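**Progress report to the Preltside fund — Kitchen tasks by demonstration**
Prepared by Roswitha Albers, Wedatano
16/05/2018

Dear Gaétan,

This covers the second stretch of the grant, from the end of the November review up to now. The short version is that the teaching side has moved faster than we planned and the learning side a bit slower, and I'm very pleased with where we've ended up. Details below, with the spending note at the end as you asked.

## Teaching by remote control

When we last wrote, Villads was still showing the arms each task by holding them and pushing them through the movement. That works nicely for one arm. With two arms it was a struggle, as he needed one hand for each and had none left for the stop button, and his own sleeves kept getting into the recordings (he has some very colourful jumpers).

We've now switched almost entirely to remote control. The operator sits at the desk with a pair of hand-held levers, one for each arm, and watches the table on a screen. Squeezing a lever closes the gripper. Aurelia rebuilt the levers twice over the winter and the second version is a joy to use — light, quiet, and with enough spring in them that you get a feeling for how far the fingers have closed. You don't feel the object itself, and we have not tried to add that.

The best thing about the change is how quickly new people pick it up. Gert came over from the Skatetham office having never touched the levers, and by the end of his second day he was recording runs we were happy to keep. His runs are slower than Aurelia's but very steady, and the learning software seems to like steady. We'd like to bring in more people like him in the next stage.

## Recordings so far

We've recorded 58 good runs of the steamer task with the new levers. Another 27 were thrown out. Most of those went because the operator stopped halfway to think, which teaches the robot to stop halfway too, and a few because the left arm's recording had drifted out of step with the picture. Aurelia has fixed the drift. The pausing we've dealt with by letting people do an unrecorded practice run first, and by making it perfectly fine to say "bin that one" out loud and start again.

By hand-guiding we have a further 12 runs from before the switch. We're keeping them apart for now. Villads wants to find out if mixing them in helps or hurts, and I think it's a good question, but it isn't part of what we promised you so it will have to fit in around the rest.

## Why the steamer

You asked in your last letter why we'd moved on from stacking cups. Cups are forgiving: get hold of one anywhere near the middle and it comes up. A steamer and a pot are much fussier. The basket has to go down between the walls of the pot, and if one side catches, it tips. A person puts this right without thinking, with a little nudge or a wiggle, and those little nudges are exactly what we want in the recordings.

So we've asked the operators not to tidy up their technique. If the basket goes in crooked and they correct it, we keep the run. Gert has a lovely way of resting one finger against the rim while the other arm lets go, and he had no idea he was doing it until we played it back to him!

The toy food gets moved about between runs so that the software can't simply learn one layout by heart. It has to find the pot each time. We change which pieces are out as well, and some runs have none at all.

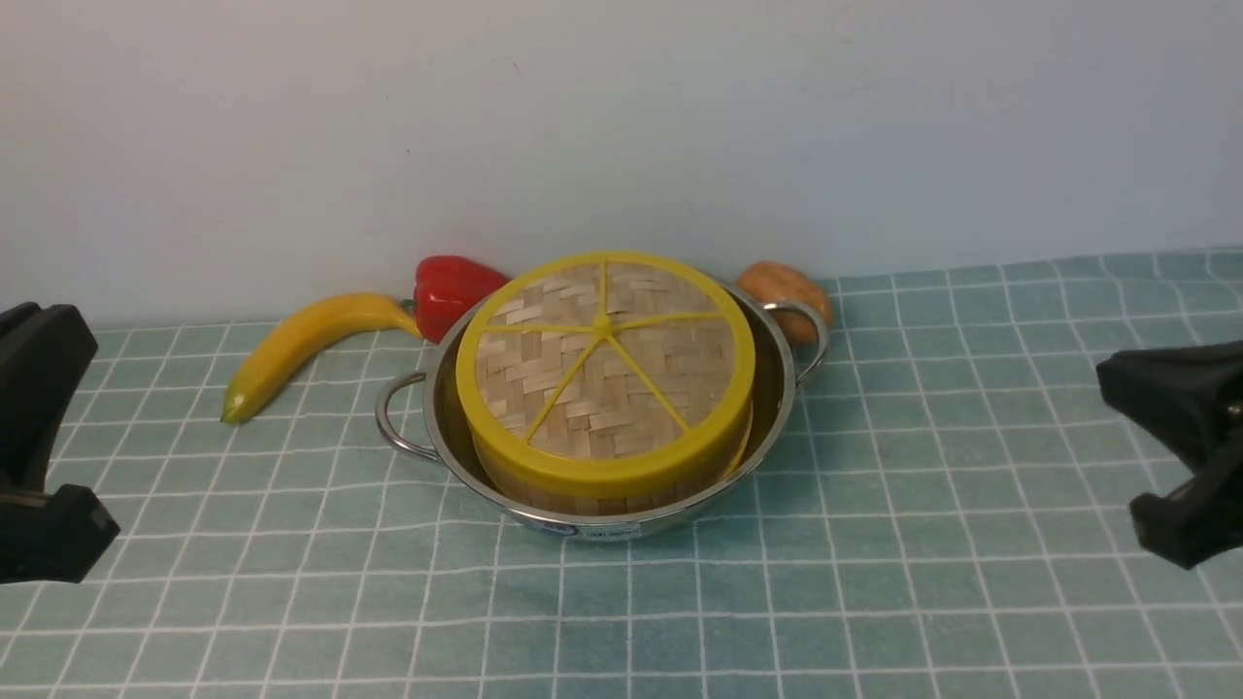 *Steamer task: pot and bamboo steamer between the two grippers, with toy banana and red pepper alongside.*

## What the robot can do on its own

Lifting the lid and setting it down on the cloth is going well when the basket sits level. With a tilted basket the results are patchy. The arms go to the right place, then close a touch too early. We think we simply have too few tilted starts in the set, and the next batch of recordings will be mostly those.

Putting the basket into the pot without help is still hit and miss. I'd rather tell you that plainly now than dress it up. But when it does work it is a wonderful thing to watch — it even does a small wiggle, which can only have come from the people who taught it.

## Next stage

- Record the tilted starts, with Gert and one new operator from Skatetham.
- Try a second pot with a different shape of handle.
- Pass the recordings to the Quintela group so they can run their own training on them.
- Write up the lever design so others can build a pair.

## Spending

We're slightly under on equipment, as the second set of levers reused the motors from the first. I'd like to move what's left into operator time and will send the form separately. Staff costs are as planned.

You'd be very welcome to come and have a go yourself. Aurelia will set the levers up for you, and practice runs aren't recorded.

With best wishes,
Roswitha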